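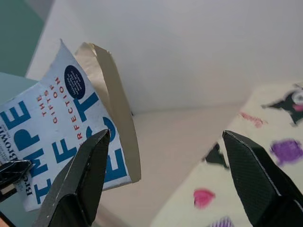

How should a paperback be stored so that its cover stays flat?

Upright, between books of similar height, with enough pressure to hold the boards together and enough slack to draw a volume out by its sides.

Most damage to domestic paperbacks is mechanical. The cover is a single sheet of coated card glued at the spine, and it takes a set if it is flexed often in one direction. Scuffs come next, usually where one cover slides against another. A well-read copy of The Gifts of Imperfection tends to show both before the text block fails.

At Stidgate, where the reading room lends from open shelves, 151 paperbacks were checked in June 2019. Curled front covers were the commonest fault, ahead of cracked spines. The worst shelves were those packed too tightly, from which readers had pulled books by the head of the spine.

The remedy was spacing. Each shelf now carries 5 cm of free run, taken up by a sliding bookend. Books taller than the shelf are laid flat, spine to the wall, in stacks of no more than five.

A curled cover can often be eased. Close the book, check that no page is folded under, and place it between two clean boards beneath an even weight. Leave it for 10 days. Heat should not be used, as it softens the spine adhesive and may release pages.

Adhesive film stops scuffing but adds its own tension, and a film applied to one face only will pull the card outwards. Stidgate uses loose polyester jackets, cut to height.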